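Randaldale Reading Project: Progress Report to Edusance
Prepared by Margarida Henriques, program lead

Dear Raquel, and everyone at Edusance who reads these,
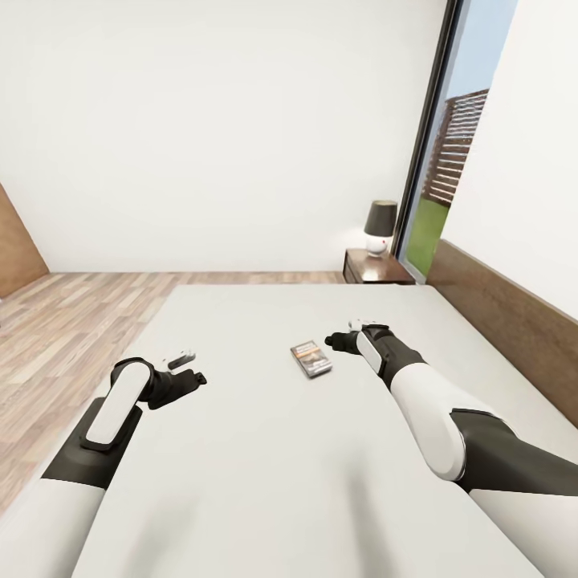
Where we are

We have reached the halfway mark of the grant, and I am glad to say that the romance and young adult shelves at Randaldale are in better shape than I dared promise when I wrote to you in the spring. You will remember that the plan had two parts. The first was to build up a lending collection of novels that teenagers and their parents might both want to read. The second was to help a few local writers get their own books into decent shape before they went out into the world with our name anywhere near them. Both are moving, though at different speeds, and I will take them in turn.

The collection

Shona Maihi has done nearly all of the choosing, with help from the Thursday-night readers' circle, which has kept its old name even though it hasn't met on that night for ages. She began with the gaps. We had plenty of fantasy (most of it the first or third book in a series, with the middle missing) and hardly any contemporary stories, and almost nothing in the way of older romances apart from a box of paperbacks with the covers coming off. Shona has now filled in the middles of 11 series, and I can't tell you how happy this has made a certain group of ninth graders, who had been reading plot summaries online to get from one book to the next.

The classic romances were a harder sell at first. We put them on a low shelf by the window and they sat there. Then Shona moved them in with the young adult books, mixed together by author, and they started going out. A mother borrowed one for herself and her daughter had finished it before she did! We have kept them mixed ever since, and I'd like to leave them that way, even though it makes the shelf list a bit untidy and Arash has asked me more than once where the line is supposed to be.

I should mention large print here. We put a small amount of money aside for it in the budget and have not spent it yet. The titles we most wanted were out of stock with the supplier, and Shona would sooner wait for those than take whatever is on hand. I agree with her, but I wanted you to know why that line still looks so full.

The writers' group

Bernardo Torres runs this, as before. We opened with five writers and we still have five, which pleases me more than any other number in this report, as all of them have jobs and most have small children. Three are working on young adult novels, and two on romances, one of which is set among beekeepers and is very funny.

The grant pays for each manuscript to be read twice by an outside editor. Two have been through the first round. I won't pretend those were easy weeks. One of our writers had already been told by friends and family that her book was ready, and it came back with notes on nearly every page – some about commas and tense, but a good many about a heroine who changed her mind between chapters for no reason a reader could find. She went quiet for a while. Then she came back with a new opening, which she read aloud to the group, and Bernardo told me he forgot to take notes.

This is the part of the work I feel most strongly about. Our readers do notice the editing. They bring books back and point out that the best friend's name changed halfway through, and after that they are slow to try anything else by the same author. If our writers are going to ask people to pay for their books, even at a very low price, I want the books to have been looked after properly first.

Telling people about it

Our monthly newsletter, Liter, now has a page for short reviews by readers. Arash Heydari edits it and keeps the reviews brief, with one firm rule, that you must have finished the book. We had to add the rule after the first month. The reviews are frank. One fifteen-year-old gave a much-praised title a single paragraph, most of it about the ending, and three people borrowed the book straight away to see whether she was right.

We also tried a small contest, where anyone who borrowed and returned three books from the list could put their name in for a bundle of new paperbacks. I have mixed feelings about how it went. Lending rose while it was on, but some of the younger ones were plainly taking out the thinnest books they could find, and a couple were returned within the hour. If we do it again, Shona would like people to write one sentence about each book on the entry slip, and I think that would be enough.

Money

Spending is in line with the plan except for large print, as I explained, and postage, where we are a little over. The editor likes to work on paper, and printed manuscripts are heavy. I would like your permission to move a small sum from the contest line to cover it. Henriques, my brother's print shop, has done our bookmarks and entry slips at cost, and I have listed that separately so that the family connection is plain to anyone who looks at the accounts.

What comes next

The remaining three manuscripts go to the editor in September. The first two go back for their second reading once the writers are satisfied with their changes, and I have not given them a date, as a date seemed to do more harm than good last time. Shona will place one more order for the shelves, mostly contemporary young adult with a few more of the older romances, and she is keeping a list of requests at the desk.

Bernardo is hoping to hold a reading evening when the first book is finished, at 7 p.m. so that parents can get supper over with. We would love to have you there, Raquel, along with anyone else from Edusance who can make the drive. I will write separately once we have settled on a night.

I do have two questions for you. May we make the postage change I described above? And would you like to receive Liter by mail, or is the emailed copy enough?

With warm thanks, as always,
Margarida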